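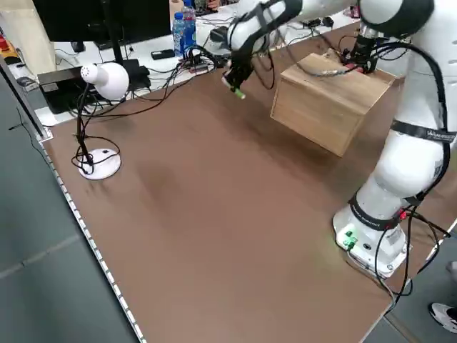
A robotic arm above a tabletop, with a wooden box beside the gripper.

WISTBERG, Wednesday, June 5, 2019. A request for the surrender of a person held in another state should be decided on the documents, and the documents should be complete before anyone is detained on the strength of them, the head of the extradition desk at the Kidgate legal aid centre said in an interview.

The desk gives advice to people who are the subject of foreign arrest requests, and to the duty lawyers who meet them first. It received 623 enquiries last year. Most did not lead to a court hearing. Many concerned notices which had been withdrawn by the issuing state but remained in the records of a third country.

“A withdrawn notice is a common problem and a dull one,” the head of the desk said. “The state that asked for the arrest has closed its file. The state where the person is travelling has an old copy. The officer at the border acts on what is in front of him, and he is entitled to. The fault lies further back, in the way the records are updated.”

The centre wants a fixed period in which a receiving state must confirm that a notice is still in force. Its proposal, published in March, sets this at two days from the time of detention. If there is no answer, the person would be released on conditions, normally the surrender of a passport and a duty to report.

Asked whether two days was realistic when the states concerned do not share a working language, the head of the desk said the confirmation need not contain any argument.

“It is one line. Is the request maintained, yes or no. The full papers can follow under the treaty timetable, and those do have to be translated properly. We are asking for the one line.”

The proposal also deals with dual criminality, the rule that the conduct must be an offence in both states. The centre does not want the rule changed. It wants the requesting state to set out the conduct alleged, with dates and places, and to stop relying on the title of the offence.

“We see requests that give an article number and nothing else,” the head of the desk said. “An article number tells the judge here very little. Some of these provisions cover everything from a newspaper column to an armed attack. The court has to know what the person is said to have done.”

On assurances — the written undertakings a state gives about treatment after surrender — the position is more cautious. The centre accepts that they can be sufficient, provided that they name the place of detention and allow visits by a consular officer or an independent monitor. Of seven assurances it examined in detail, two named the prison. The others referred to “an appropriate institution” or repeated the wording of the constitution.

“A constitution is already binding, so repeating it adds nothing to the file,” the head of the desk said. “I would ask for the address, the regime and the name of the body that may visit. If the prisoner is moved, the court that ordered surrender should be told.”

The interview turned to journalists and bloggers, who make up a small part of the work but most of the press interest. The political offence exception is raised in nearly all of these cases and seldom decides them, according to the centre. Courts tend to look first at whether the punishment would be out of proportion, and at whether the request was made because of the person's opinions.

“Lawyers sometimes put the political point first since it feels like the strongest,” the head of the desk said. “I would put the defects in the papers first. They are easier to prove, and a judge can deal with them in a morning.”

Written comments on the proposal may be sent to the Kidgate centre. A revised text will go to the justice ministry after the comments have been read, and the desk expects the time limit to attract the most objections.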